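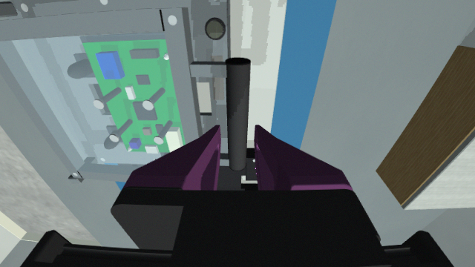
Figure 1. Close view of the fingertips in the simulated cell, with the circuit board and its standoffs in the background.

Comparison of Two Fingertip Profiles for Small Part Handling in a Simulated Board Assembly Cell

Final project report
Project team: Usman Magsi, Zarmeena Paracha, Sidra Janjua
Faculty advisor: Carol Wainwright

Summary

This report presents the results of a one-semester project on gripper selection for light assembly work. The team compared 2 fingertip profiles, a tapered profile named Pradura and a flat parallel profile named Satti, on a simulated robot arm. Both profiles were tested on the same set of 11 part positions under the same controller settings. The tapered profile reached all 11 positions without contacting neighboring parts. The flat profile held parts more firmly but could not enter the tighter positions without a change in approach angle. The team recommends the tapered profile for the next stage of the project.

1. Background

The department's assembly course asks students to plan a pick-and-place task before any hardware is assigned. In earlier semesters, teams selected a gripper on the basis of published opening width and payload. Several of those teams later found that their fingers could not reach parts placed close to a fixture wall or a tall component. The present project was proposed in March as a way to study clearance earlier in the design process.

The scope was limited to finger geometry. Finger material, motor sizing and cost were excluded, and no physical trials were carried out.

2. Simulated Cell

The cell was built in Fivurton, the simulation package maintained by the department. It consists of an articulated arm on a pedestal, a table, and a workstation laid out on a blue mat. A red bin and a green bin are placed at one end of the mat. A gray fixture stands near the middle, and a black fixture plate lies at the opposite end. A signal tower was included so that cell status could be read from the overview camera during a run.

The arm is mounted toward the back of the table and reaches forward over the mat. This placement was selected by Zarmeena Paracha after an earlier layout caused the elbow to approach its joint limit when the gripper moved to the bins. The pedestal position was then held fixed for the remainder of the project.

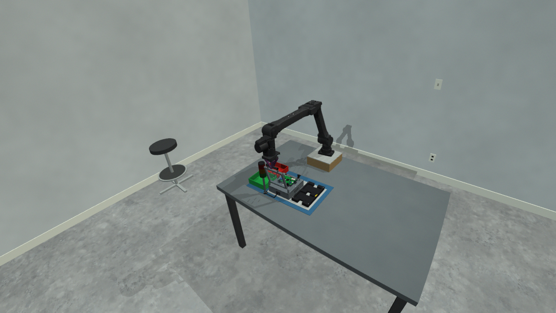
3. Test Method

Each run followed the same sequence. The arm began at a home pose, moved to a point above the selected part, descended vertically, closed the fingers, and lifted. A run was recorded as successful if the part remained between the fingers through the lift and no other object was touched.

Controller gains, descent speed and closing force were identical for both profiles. Contact events were logged by a script written by Usman Magsi, which also stored the controller state at each time step. A limit of 4000 time steps was placed on each run. Any run that reached the limit was recorded as a failure and was not repeated.

Two camera views were used. The overview camera showed the arm, the table and the full mat. The close camera was directed at the fingertips and was used to confirm the contact log by eye. Where the log and the close view disagreed, the run was reviewed by two team members before a result was entered.

4. Results

4.1 Clearance

The Pradura profile completed the full set of positions with no unintended contact. Its narrow tips allowed the gripper to descend between closely spaced parts. The Satti profile touched an adjacent surface at the positions nearest the fixture walls. These contacts occurred during descent, before the fingers began to close.

4.2 Holding

The Satti profile showed less part rotation during the lift. With the Pradura profile, cylindrical parts tilted slightly when they were gripped above their midpoint. Lowering the grip point corrected the tilt in the runs where it was tried, but this adjustment was not applied to the full set.

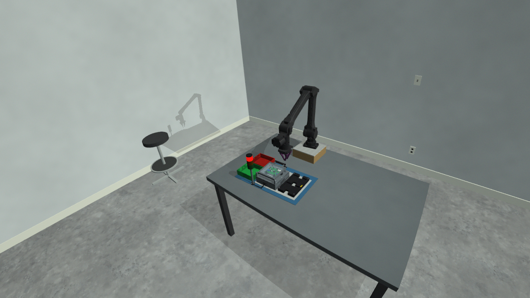

Figure 3. Overview of the cell with the gripper above the work area and the red segment of the signal tower lit.

5. Limitations

Contact friction in the simulation was set to a single value for all parts. The results on holding should therefore be read with caution. Sensor noise was not modeled, and part positions were known to the controller in advance.

6. Recommendations

The team recommends that the Pradura profile be carried forward, with the grip point defined separately for each part type. A short trial of both profiles on the Drornidska training arm should precede any final selection. Sidra Janjua has prepared the part list and position file for use by the next team.

Acknowledgments

The team thanks Zubaida Memon for access to the computing laboratory and for her comments on the draft of Section 3.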